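Saturday, insole transfer, budget notes for the second station

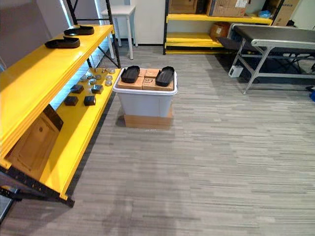 Panya Kongkaew replied to my draft that we should quote the whole cell from Grutel, belt included, and stop pricing it in pieces, as the pieces always come to more once somebody has to wire them.

Maybe. The Grutel figure still leaves out fencing and the service visit, and "integration support" is one line with no hours against it. Driltgate wants 1000 up front just to look at our parts. For insoles!

My count of what we need to buy: 2 grippers, 3 more yellow shelf boards, a proper stand. The bin on its cardboard box, with the small cartons on the lid, gives us a pickup height for free, so I'd measure that before paying anyone for an adjustable table.

Not convinced a second conveyor earns its floor space either. Ask Siriwan for a lease price. Hold the order until cycle times are in.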